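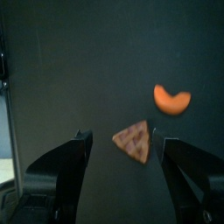 Thread on packed lunches, as a few people asked after my moan last week.

I added up what I spent on lunch in September. £163. Most of it was Sepp, the sandwich place by the Stoltside bus stop, and the rest was Nerkura deliveries on days when I had back-to-back calls.

Taking off holidays and bank holidays, that comes to £1750 a year. I don't even like the sandwiches that much. The egg one is fine.

So from Monday I've been bringing my own. Started by cooking one big thing on Sunday and eating it all week. By Wednesday I was sick of it. Chickpea stew, if you're wondering.
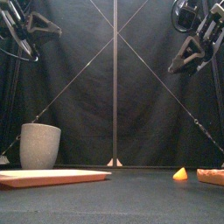
Grey container at the back, tray in front.

What works better for me is cooking 2 things and swapping between them. This week it was a lentil salad and a pasta bake. A 500g bag of lentils did all my salads and one tea.

Dress the salad in the morning, not the night before. Cucumber goes in last. Carrot keeps for days if you cut it into sticks, but goes limp if you grate it.

Fruit: peaches are no good in a bag. Satsumas are in the shops from November and will survive anything, so I'm waiting for those. Apples until then.

Someone asked about soup. I've got a Prarska flask, bought in the sale. Fill it with boiling water for five minutes, tip that out, then put the soup in. Mine is still hot enough at one o'clock. The lid is a pain to clean, there's a groove under the seal and you need an old toothbrush for it.

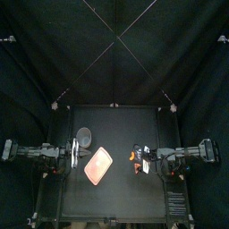
The other half of this is the office fridge. Ours is small and people put things in it and forget them. I write my name and the day on a bit of masking tape. Nothing has gone missing so far.

There is one microwave for the whole floor. If you go at ten to twelve there's no queue. At half past you'll be stood there until your break is nearly over. Cold lunch on Tuesdays for me, as the team meeting finishes at half past.

Tatsuya Noguchi replied to say he freezes rice in flat bags and takes one out each morning. I've tried it. Flatten it before it goes in the freezer, and cool it quickly after cooking, don't leave the pan out all evening. Three minutes in the microwave with a splash of water.

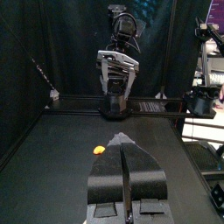
Close in over the table top, jaws nearly shut.

Spend for the week, 10/7/22: I did buy one coffee and a flapjack on Thursday. I'm counting the flapjack and not the coffee, because I'd have had the coffee anyway.

Still to sort out: a box that doesn't leak. The one I have is fine flat but not on its side, and my bag now smells of vinaigrette. If you've got one you'd buy again, tell me which and what size. It needs to fit in a rucksack next to a laptop.

Next week is jacket potatoes and a bean chilli. Will post the chilli recipe if it turns out all right.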